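Small cordless screwdrivers – who else is hooked?

Forum: Hand Tools and Small Power Tools
Started by dorin_t, 2010-04-06

dorin_t
OK, I have to share this because my wife has stopped listening. I finally gave in and got one of the little stick-shaped screwdrivers, the Bosch GO, and I can't put it down! I've been a drill-for-everything guy for 20 years. Drill for decks, drill for drawer slides, drill for the battery door on the kid's piano. Then I helped my sister put together her kitchen last month (the Lido cabinets, the ones with hinges packed in little paper bags) and my wrist was so sore by the second evening that I couldn't hold a fork.

So I went looking for something small. I wanted it straight, like a regular screwdriver, because I do a lot of work inside cabinets where a pistol grip just bangs into the side panel. I also wanted a torque ring. I've stripped more particle board than I care to admit.

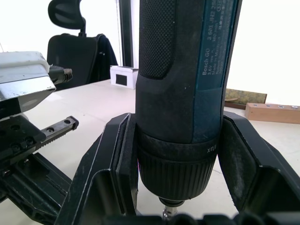
I've had it on the bench next to my desk all week and I keep finding excuses. Outlet covers, the curtain rod brackets, every loose knob in the house. The rubber on the grip is really nice, it has that fine knurling that keeps it from sliding when your hands are sweaty. It says 3.6V on the side, so no, it won't drive lag bolts, and I'm fine with that.

Anybody else using one of these for furniture? And which bits do you keep with it? Mine lives in a coffee can with whatever fell in there over the years.

Dorin Toma

gsima
Congrats on the new toy. I'm going to be the grump here though. I've got nothing against small drivers, but 3.6 volts is a toy number. I had one from another maker, an Elten, and it quit halfway through a bookshelf. Went back to my ratcheting screwdriver and finished faster than the thing could charge. A good ratchet handle never needs a plug.

ivia_shop
Grigore, you say that in every thread! :)

I run a small assembly business, two of us plus a van, and we each carry a stick driver. For flat-pack it is wonderful. Hinge plates, cam bolts, drawer runners, handles. You snug it by power and then give it the last quarter turn by hand if it needs it. We did 400 cabinet doors for one apartment building last May and I don't think I took the big drill out of the van except for the wall rails.

dorin_t, on your particle board problem: start the ring low, lower than you think. Drive one screw, see if the head sits flush, then go up one notch at a time. Once you know the setting for a given screw, write it in pencil inside the cabinet. I do this for every kitchen and it saves me when I come back to add a shelf.

Brândușa

gsima
400 doors by hand would have built some character.

dorin_t
Pencil inside the cabinet is great, I'm stealing that. I've been starting in the middle of the ring and going down when I hear the board crunch, so I guess I had it backwards.

yupin_c
I'll stick up for Grigore a little bit. I do mostly chair repair and for old brass screws I won't use anything with a motor. You can't feel the slot starting to go until it's gone. By hand you feel it right away. For new steel screws in pilot holes, sure, use power, why not.

Bits matter more than the driver if you ask me. Throw out the coffee can! (Sorry.) Most of what's in there is worn at the corners and that's what chews up your heads. I keep a fresh PH2, a PZ2, a PZ1 and one long flat bit, and that covers nearly everything I run into in a house. Cabinet hinges are very often Pozi, and people put a Phillips in them and then blame the torque setting. Look for the four little tick marks between the arms of the cross.

marius_f
+1 on the Pozi thing. I did a whole wardrobe with the wrong bit and thought the screws were junk.

Question for Brândușa: do you go straight into the board or pilot everything? I've got a Ghiță dresser to put together (eight drawers, heaven help me) and the instructions only show pilot holes on about half of the parts.

ivia_shop
If the factory drilled it, use their hole. If they didn't, I pilot it, always. A 2 mm bit for the small handle screws, a little bigger for the thick ones. A bradawl is fine too, and quicker if you only have a few to do. Put a piece of tape on the bit at the depth you want or you will come out the front of a drawer one day. I did it on a white gloss one. I still think about it.

Eight drawers isn't so bad. Do all the runners first, then all the boxes, then all the fronts. It goes much quicker than building them one by one, and you leave the torque ring alone for each batch.

gsima
Now that is good advice and it works with a ratchet as well. Batch the work. I've told my son-in-law this many times.

For the record I did try my neighbor's stick driver this afternoon after reading this. It was comfortable. I'm not buying one.

dorin_t
Ha! We'll get you yet, Grigore.

Update from me: dumped out the coffee can and yupin_c was right, there were bits in there with no corners left at all. Kept a handful, got a new PZ2 and tried it on the bathroom vanity hinges that have been sagging forever. What a difference! It seats so firmly I could hang the screw off the end and reach all the way to the back. Ring set low, pencil note on the inside of the door. My wife wants to know why there's writing in the vanity.

Next up is the shoe bench in the hallway. The lid hinges have pulled out of the board twice. Longer screws, or fill the holes and start over?

yupin_c
Fill and start over. Glue and a hardwood plug, let it sit overnight, trim flush, then pilot. Toothpicks will do if you pack them in tight. Longer screws are only good if there's something back there for them to bite, and on a bench lid there usually isn't.

marius_f
I'd go longer AND a little fatter, done it plenty of times. Measure the board first though.

yupin_c
And how many of those have pulled out again?

marius_f
One. OK, two.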